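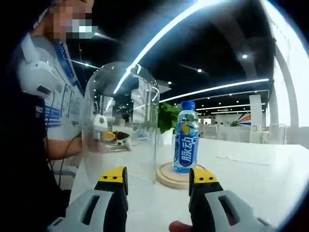 Robot Learning from Demonstration
Handout 8: Collecting demonstrations with hand-held grippers
Course leader: Sigrun Viklund. Practical classes: Yusri Krishnan.
Last revised October 30, 2020

8.1 Purpose of this handout

Handout 7 dealt with teleoperation, in which a person drives the robot from a distance and the robot's own joints supply the record. The present handout covers the second family of methods, in which no robot takes part in the recording at all. The demonstrator holds a gripper in the hand, a camera fixed to the gripper films the work, and the motion of the tool is recovered afterwards from the video. Students should read sections 8.2 to 8.4 before the practical class. Section 8.5 may be left until the second assignment has been set.

8.2 What is recorded

A single demonstration consists of three streams: the wide-angle video, the position and orientation of the gripper over time, and the opening between the two fingers. The last of these is usually measured from the video itself, as the fingers remain in view throughout. All three must share one clock. In the Kornier data set, which we use in the assignments, the streams are resampled to 20 readings per second before release.

The position of the gripper is estimated by tracking fixed points in the room. A wide lens helps here, for it takes in ceiling lights, pillars and distant furniture as well as the table. Such points are far away and stay still, and a short loss of view on the table does little harm. The cost is strong bending of straight lines towards the borders of the picture, and the lens must therefore be calibrated before any tracking is attempted.

8.3 Transparent and reflective objects

Glass covers, drink bottles and glossy table tops are common in homes and offices, and they are a known source of error. Three effects should be kept apart.

Reflection. Overhead lights appear as bright streaks on a curved glass surface. The streaks move when the camera moves, but they do not move as a point on the object would. A tracker that accepts them as fixed points will drift.

Refraction. Whatever stands behind curved glass is seen bent, and sometimes twice. A gripper or a hand on the far side of a glass dome may be reported in the wrong place, or missed.

Missing depth. Depth sensors that rely on projected light often return nothing for clear glass, or return the distance to the wall behind it. This is one reason why many groups now train directly on colour video.

In the Mansilla study, the same lifting task was recorded with a clear cover and with a painted one of equal size. Policies trained on 30 demonstrations handled the painted cover well and the clear cover poorly. When the number was raised to 1,000, most of the difference disappeared. The authors take this as evidence that the policy can learn to use weak cues, such as the rim of the cover and the base on which it rests — provided that the demonstrations vary in lighting and background.

Students should note the limits of this result. Only one shape of cover was tried, and all recordings came from one building.

8.4 Tasks that need two hands

A tall cover is awkward to lift with one narrow gripper. Two tools are then used together, and their paths must be expressed in a common frame of reference. The Dotham procedure asks each demonstrator to begin with both grippers in view of one another, which fixes the starting offset between them. If one tool later passes behind glass, its path is taken from its own camera and not from what the other camera sees.

8.5 Filtering the recordings

Before training, recordings are removed if tracking was lost, if the two clocks disagree, or if the task was abandoned. The Altono scripts on the course server carry out the first two checks. The third is done by eye.

Exercises

1. Explain why a streak of light on a curved cover does not behave as a fixed point when the camera turns.
2. Propose a test that would show whether a policy relies on the rim of a glass cover or on its base.
3. Using the Kornier recordings, plot finger opening against time for 8 demonstrations of your choice and mark the moment of grasp in each.

Written answers are to be handed to Yusri Krishnan at the start of the next practical class.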